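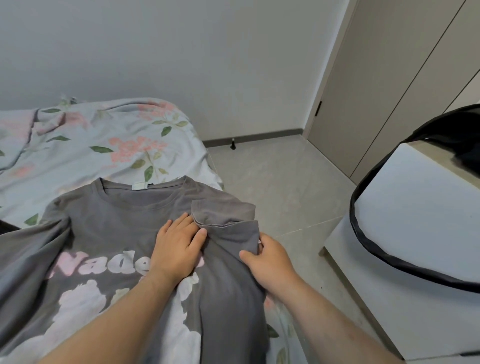 3 min read

Shop notebook, November, 7:40 a.m.

Shrinkage again. Kauko's position is that the cotton jersey from Niskanen is fine and our dryer is a kiln. Kvido's position is that the dryer is fine and the jersey is made of lies. I have been asked to find out, on the grounds that I own a ruler.

Setup, for whoever inherits this book: cut squares from the gray roll, mark a 1000 mm line along the length of each and another across, overlock the raw edges so the thing doesn't unravel into soup. Wash with the usual Bralum powder, cap and a half. The measuring table is the long one by the window. The short one has a dip in it that we have all agreed not to discuss.

First batch went in warm, normal spin, tumble dry to the end of the cycle. Lengthwise the line came back 76 mm short. Across, it had hardly moved. So the shirts are getting shorter and staying just as wide, which matches the complaint from Plidutcombe almost word for word ("fits like a pillowcase" -- Angharad read it out twice, with feeling).

Second batch, same wash, dried flat on the rack overnight. Lost 31 lengthwise. I was ready to hand Kauko's kiln theory to Kvido on a plate and then remembered that it's Kauko's theory, so he gets to be pleased with himself. He was. It took most of the coffee break.

Except that 31 on a meter is still more than I'd want in something a person has to wear. Amândio thinks the fabric is being stretched on the roll and simply relaxes once it meets water. He suggested unrolling a length, leaving it alone overnight on the table with no tension, and cutting in the morning. This costs nothing and involves doing very little, so I've adopted it as policy.

Noon. Went through the returns log with Mitra. 159 entries since the start of the book, more than 6 of them filed under "other," including one that just says "no." She has started a separate column for length complaints. The handwriting before that is mine and is apparently not admissible.

Also noted: the print finish. Anything with a big soft-hand print on the front behaves differently from the plain body fabric, and you can feel it when you fold. The printed area doesn't want to shrink and the jersey around it does, so the hem starts to ripple under the print. I'd like to do a set of squares with Praltosix on one half and bare cloth on the other. Kvido says we have half a tub left. Kvido has said this about several tubs.

3:15 p.m. Rested squares are cut for tomorrow's wash. No, correction, the first two are no good, I cut them straight off the roll out of habit and then wrote "rested" on them in permanent marker. They are now dust cloths.

To do:
Rested squares, warm wash, rack dry
Rested squares, warm wash, tumble dry, take out slightly damp
Print and no-print squares, if the tub exists
Ask Niskanen how tightly they wind
Find the other set square (Angharad had it last, Angharad says Kauko)

Leaving the dryer door open overnight. It smells of warm lint and somebody's gym towel.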